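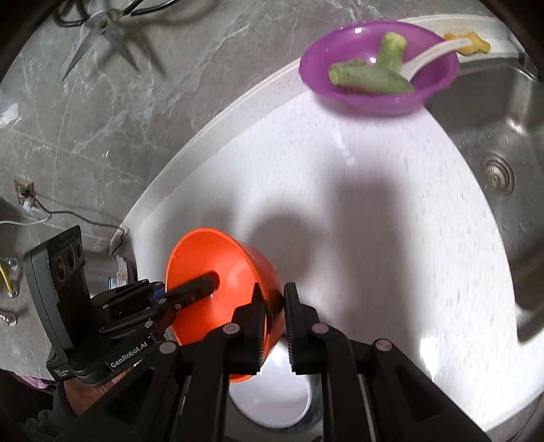
Orange bowl.

I finished the new novel by Mawar Gunawan last night and I want to write some words about it while it is still fresh. A short thread.

The book is called Chamoun. It is her second novel, 39 chapters, most of them only a few pages long. I read the first half very slowly and the second half in one evening.

The story: a woman comes back to the river town where she was born, to sell the house of her uncle. In the house she finds letters, all written to one person, none of them sent. She starts to deliver them.

I was afraid it would be a mystery with a big answer at the end. It is more quiet than this. By the middle you already know who the letters are for. The question is whether she will read them herself before she gives them away.

What I admired most is the talking. People in this book speak past each other, and still you understand each of them. There is a long lunch in chapter 12 — I will not say who comes — where I had to put the book down and walk in the kitchen a little.

Less good for me: the part in the city. The brother and his business problems take too many pages, and he always makes the same speech about money. I think an editor could be more strict there.

I read it in the English translation by Duangjai Phuthong. I cannot compare with the original, but the sentences are clean and she leaves the names of the dishes and the boats as they are, with no list of words at the back. I liked this very much.

The publisher is Plirico, a small press. They also did her first one, Flundus, in April. That one is stories and it is colder. If you did not enjoy it, please still try this one.

My copy has 2 pages printed in the wrong order near the end of chapter 30. I wrote to the shop and they will change it. Check yours before you write in it, like I did.

Next I will read the essays she mentions in her afterword. If somebody has them in paper and can lend them, my messages are open — I return books, slowly but always.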